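Transparent surfaces remain a persistent difficulty for robotic perception. At Colley, the software group led by Serpil Polat has spent 18 months rebuilding the planner behind its shelf-picking program, Stevero, so that a grasp is recalculated whenever the depth estimate changes.

The clear, tiered acrylic rack used at the bench, stocked with chocolate bars and small cartons, returns glare where the depth map expects an edge.

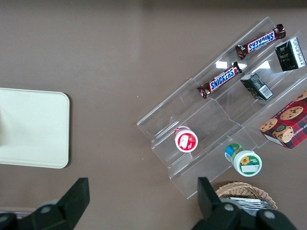
Hnat Ostapchuk cautions that replanning carries its own cost, and that a controller revising its path every 80 milliseconds may never commit to one.

The group intends to release its calibration tooling in September.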